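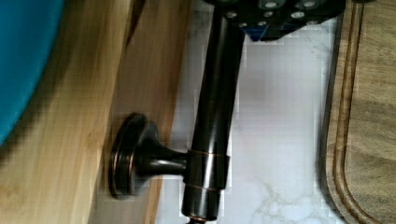
The arm can pick up a cup. It could do this already in June, after one long evening and many small arguments with the software. What it could not do, for a long time, was pick up a towel bar.

The Grisdale workshop is on the ground floor of an old print shop, and its members pay for a key, a shelf and the right to leave unfinished things on the shelf. Most of them repair furniture or bicycles. A few of us came for the arm. We call it Zarberg, after the name painted over the door of the building where we bought the used motors, and by now even the bicycle people use this name.

The whole project has cost 700 dollars until today, if I do not include the first power supply, which I prefer to forget. The joints are from old packaging equipment. The base is a steel plate so heavy that two persons must carry it. The gripper was the last part to arrive and it took more of our time than all the rest together, because every member had a different opinion of what a hand should be.

I wanted soft fingers. Another member wanted a vacuum cup, and he brought one, and it was very good with tiles and very bad with everything else. In the end we made two flat fingers that close in parallel, with a small camera looking down past them. It is the most boring choice, and I have become fond of it.

Why bathroom hardware? The reason is practical. The apartment above the workshop is being renovated, and the owner let us borrow whatever was not yet on the wall. So our table upstairs is the kitchen counter, white marble, with two boards left lying on it that belong to the kitchen. I was nervous about the marble. I still am. A steel plate and a marble counter should not live in the same room, and we put felt under the plate, then rubber, then felt again.

A dark bronze bar with a round wall flange is a wonderful teacher. The bar is a cylinder, so it wants to turn between flat fingers. The flange stands out to one side on a short stem and pulls it around. You close the fingers at one end, you lift, and all the weight that is not under your fingers begins to express itself. And the finish is nearly black and shiny, so the camera sees a long white reflection and decides that this reflection is the edge of the object. For many evenings our program reached with great confidence for a strip of light.

We tried to solve this with more light, which made more reflection. We tried with less light, and then the program did not find the bar at all. What helped was a white cotton sheet hung between the lamp and the counter. The light became soft and even, the bright line along the bar became wide and weak, and the program stopped to believe in it so strongly. The sheet cost nothing. It came from my home and it has a small burn from an iron.

For the turning we glued thin rubber on the fingers. The first rubber was from a bicycle tube and it left a gray mark on everything. The second was from Prestley, a small shop for seals and gaskets two streets away, and it holds better and leaves nothing that I can find with a white cloth. I recommend buying from a place where you can touch the material before you pay.

The software I understand less well, and I write about it carefully. One member wrote the part that we call Nghiêm, which compares the camera picture with earlier pictures and proposes where to close the fingers. We gave it 1,000 pictures at first, and it learned mostly the counter. It was excellent at the counter. With 4,000 pictures, and with the objects placed at many angles, it began to care about the object. Taking pictures is dull work. You move the bar a little, you press a key, you move the bar a little. We did it in turns with the radio on.

People who visit us ask if the arm will one day hang the bar on the wall. I do not think so, or not this arm. To hang a bar you need to find two holes, hold the level and turn a very small screw from below, and I have seen human adults become angry while doing it. Our goal for this year is smaller. We want the arm to take a fixture from the counter, turn it so that the flange faces up, and put it down without a sound. The last part is my own wish. I am the one who promised the owner that the marble will stay as it is.

At this moment the turning fails often. The wrist joint has 3 degrees of play, which you can feel with your hand if you hold the gripper and shake it gently, and at the far end of a long bar this becomes a visible swing. We have ordered a better bearing. Until it comes, we lift slowly, and somebody keeps a folded towel ready.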